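Chapter 6
Light After Dark: Homes, Work and the Price of Oil

I grew up in Hultbridge, where the power went out every November like clockwork, and my grandmother had exactly one rule about it: whoever was holding the book kept the candle. The rest of us sat in the dark and listened. I didn't know it then, but I was getting a pretty good lesson in how most people have spent most of their evenings for most of history (minus the radiator, which was on gas and stayed warm!).

So far in this book we've talked about what people ate, what they wore and who they owed money to. In this chapter I want to talk about what happened when the sun went down. It sounds like a small subject. I thought so too, until my old office mate Farzad Mohammadi asked me what a Roman baker could see at four in the morning, and I had no answer at all.

Start with the fuel. Around the Mediterranean, the usual choice was olive oil, the same stuff you'd put on your bread. Every hour of lamplight was food you weren't eating, and a poor family would have felt that. Farther north, where olives don't grow, people leaned on animal fat, and tallow smokes and smells like a frying pan you forgot about. Rich households could burn as much as they liked, and they did, and their dinner guests noticed. We'll come back to showing off in Section 2.

Then there's the lamp itself. Early ones were hardly more than a saucer with a pinched lip for the wick. Later, potters worked out that you could press clay into a two-part mold, join the halves, and turn out the same lamp over and over. That made lamps cheap, and it also made them fun, because a mold can carry a picture as easily as a plain surface. Gods, gladiators, animals, jokes, all sorts of things ended up on somebody's bedside shelf.

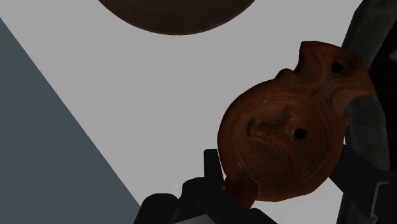 Figure 6.2. Molded terracotta oil lamp with a worn relief on the central disc. The wick sat in the nozzle.

Try this before you read on. Tonight, switch everything off, light one candle, and do some ordinary chore: fold the laundry, write a shopping list, look for your keys. Give it half an hour and jot down what you gave up on. Mohit Agarwal's students have been doing this for years, and the lists always start with sewing. Bring yours to class, and keep it handy for Section 1, where we go back to that baker and his four o'clock start.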